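Snack box for the break room - how do you keep it from turning into a mess?

Posted in Home & Kitchen > Organizing
Viewed 1,502 times

vanon_mornings

Hi all! I took over the snack corner at our little office in Devisham and I'm already losing the battle. We're a small bunch, we all chip in, and I do one big shop a month (I spent $78 on the last one, which felt like a lot for things that crinkle). Everything goes into one open box on the side table and people help themselves.

My trouble is that the box looks great for a day and then it's chaos. The flat packets slide down under the puffy ones, somebody digs for the one flavor they like, and half the contents end up on the tablecloth. Then the stuff at the bottom goes past its date because it never gets seen. I threw out a whole pile in October and felt terrible about it.

I've got one of those cherry print cloths under it all, which I love and would like to keep - it makes the table look less like an office. But I'm open to anything else. Taller box? Lots of small boxes? A drawer?
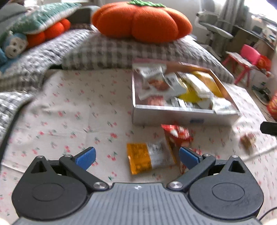 Miklós Kocsis

Keep the shallow box, I'd say! A taller one will only make the digging worse. I went through exactly this with my kids' lunch snacks and bought a deep basket, and for weeks we were pulling out granola bars that had been squashed flat under everything else.

What worked for me was standing the packets up on their short edge, like cards in a recipe file, with the crimped end on top. You can flip through them with one finger and see every flavor without lifting anything out. The puffy bags won't do it, they just flop over, so those live in a separate bowl. Put the flat ones in the box snugly enough that they hold each other up. If there's a gap, I fold a piece of cardboard and wedge it in until the next shop.

For the dates, I empty the whole thing out onto the table before I refill. Sort by date, oldest at the front, new ones behind. It takes me as long as it takes the kettle to boil. Anything with less than two weeks left goes in a mug next to the box with a sticky note that says EAT ME, and those are always gone by lunch. People love a mug of snacks for some reason.

Also - don't fill it to the brim. I used to put the whole shopping bag in at once and that's when things started falling over the sides. Now the spares stay in the cupboard and I top up on Mondays.

sin_and_sugar

just get a drawer. we did and I never think about it anymore

lastach_lou

I'd go against the drawer, sorry! We had one at my last job and it was where crackers went to die. If people can't see it they forget it's there, and then one person finds it and eats everything.

Small boxes worked for us, one for sweet and one for salty, plus a little one for odds and ends like single candies and tea bags. Shoe box lids are fine if you don't want to spend anything. We labeled ours and I can't say anybody read the labels, but the sweet things did mostly stay with the sweet things.

About the cloth, keep it, just shake it outside once a week. Crumbs get into the creases. Mine is cotton and goes in with the towels, and I gave up ironing it years ago. If yours slides when people rummage, a bit of that rubbery shelf liner under the box stops it.

vanon_mornings

Thank you both (and thanks for the drawer vote too, ha). I stood the flat ones up this afternoon and I can already see we have far too much of one flavor and none of the one everybody asks for. Going to try the mug next. Does anyone have a good spot for the puffy bags if there's no room on the table for a bowl?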